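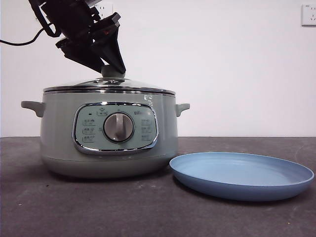 5.2 The Lid Release Fault

We now turn to the failure that taught us the most. The task is easy to state. The arm has to take hold of the knob on a glass pot lid, lift the lid clear, set it aside, and move a small round item between the pot and a plate. In the Gillbridge trials we ran 300 episodes of this task with the Vaněk controller. Most of the errors were the dull kind we had planned for, such as a grasp a little off center or a plate nudged out of place. The lid release fault was different, and we found it fascinating.

In 19 of the first 200 episodes (we had expected one or two) the policy reported a firm grasp on the knob when the fingers had closed on nothing. The arm then carried out the entire lift in the air, moved sideways, opened, and came back down for the item as though the lid were gone. Vasilis Petkov caught the first of these on a Tuesday afternoon and hit the stop with the fingertips close above the glass. We changed the stop rules that same evening, and every later episode was run with a hard floor on the height of the gripper while the lid state was unknown.

Why would the policy believe the lid was off? Our first guess was the force reading, and we lost two weeks to it. The wrist view gave us a much better lead. A clear lid lets the camera see straight into the pot, so the contents can be in plain view while the lid is still in the way. The glare on the glass and the bright metal rim are the main cues that anything is there at all, and both shift as the wrist tilts.
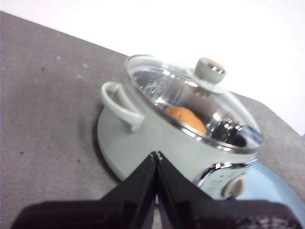 Figure 4. Wrist camera view with the lid on. The round orange item shows through the glass, among streaks of glare.

Raymonde Landry tested this idea by masking parts of the wrist view and replaying the logged episodes. With the knob masked, the lid state estimate flipped to "open" in nearly every replay where the item could be seen through the glass. With the item masked as well, it went back to "closed." So the network had learned a shortcut: if it can see the item, the lid must be off. That was true in almost all of its training data, which had been gathered at Stolisville using pots with steel lids. We were delighted to have such a clean answer, even though the mistake in the data was our own.

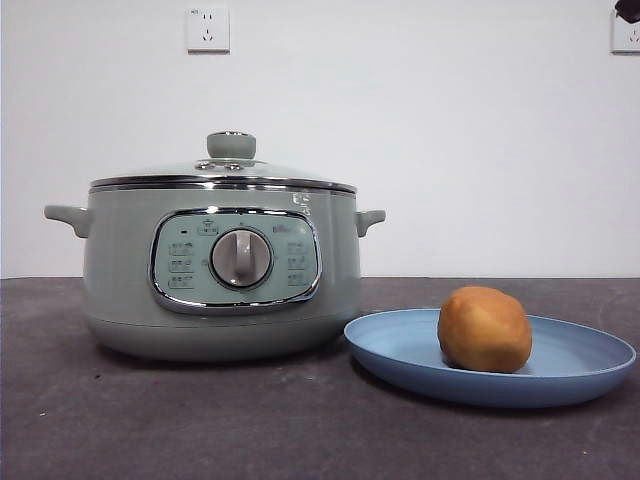 The side camera has a harder time seeing into the pot but gets a good look at the knob, the lid rim, and the plate, so we moved the lid check there. Before each descent the arm now backs away, and the Vitar state module must find the knob missing from the top of the pot before the height floor is lifted. If the two cameras disagree, the episode stops and a person resets it. We also added a small upward tug after each grasp, with the finger gap read during the pull.

With both changes in place, the last 100 episodes had no descents onto a closed lid. There were four needless stops, all of them in cases where the arm had not backed away far enough and still blocked the side view of the knob. The extra check makes each run slower, and we think some of that time can be won back by planning a shorter retreat path. Retraining on glass lids is the more exciting fix. We have started on it, but we would keep the height floor even with a perfect lid estimate, as a wrong guess here can mean broken glass in the pot.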